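Category: Documentation / Workshop Collections

Zornley Bench Tool Collection: Data Card

3 comments | 11 shares

**Summary**

The Zornley Bench Tool Collection is a set of 3,000 photographs of small hand tools at rest on work tables, together with a written record for each photograph. It was assembled to support the study of how tools are put down, grouped and put away during light repair work. The collection is maintained by the documentation office at Avlow and is revised once a year, in December.

This card applies to the release of April 2023. Earlier releases used a different naming scheme for trays and should not be combined with the present one.

**Contents**

The photographs cover 80 tool types. Screwdrivers form the largest group, followed by pliers, hex keys, small wrenches and measuring tools. Each photograph is accompanied by one record with the following fields:

- `tool_group`: the general family of the tool (screwdriver, plier, wrench and so on)
- `handle_color`: the main color of the handle, in plain words
- `container`: tray, box, roll, rack or none
- `surface`: the material of the table, where it can be judged
- `arrangement`: parallel, crossed, stacked, scattered or single
- `other_items`: anything else lying on the table
- `remarks`: free text, often blank

Where a photograph shows more than one tool, the record lists them from the far side of the container to the near side.

**Tray conventions**

A tray is any open, shallow container with a raised rim. Dividers are permitted. Tools that rest partly on the rim are recorded as inside the tray if the handle is inside, and outside the tray in all other cases.

Tools are recorded as parallel when their shafts run in the same direction, even if one is set slightly ahead of the other. They are recorded as crossed only when one shaft passes over another. This distinction caused nearly all of the disagreements during review, and users who rely on the `arrangement` field are advised to read the remarks as well.

**Color terms**

Handle colors are limited to 20 words. Yellow and orange are kept apart. Handles in two colors are recorded under the color that covers the larger area, with the second noted in the remarks. Metal parts are described only as bright, dull or dark - finer terms were tried in the first release and were withdrawn.

**Collection and review**

Tables were photographed in the workrooms at Henero and at the Kouris repair shop over a period of 365 days. Staff were asked to leave their work as it stood. Packaging, bags, sheets and other loose material were therefore left in place and are recorded under `other_items`.

Records were written by Elibariki Ogola and Myrto Economou. Lowri Phillips reviewed the container and surface fields. Disputed records were settled by Styliani Antoniadis, whose decisions are marked with the letter S in the remarks.

**Known limitations**

Polished wood tables often show strong glare, and small items lying in the bright areas may have been missed. Tip types are not recorded, as many tips cannot be read at the distance used. Items of uncertain use are described by color and shape only. Black tools on black trays are underrepresented.

**Use and correction**

The collection may be used for teaching, research and shop planning. It should not be used to judge the tidiness of individual workers. Corrections should be sent to Athina Kouris at the documentation office, with the record number and the field concerned - general comments without a record number cannot be processed.

**Sample photograph** 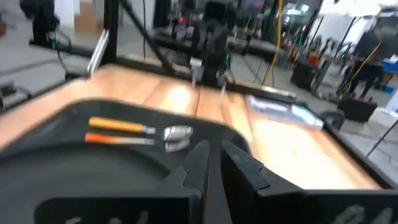 Sample. Container: tray, black. Tool group: screwdriver, yellow handle; screwdriver, orange handle. Arrangement: parallel. Surface: wood, light.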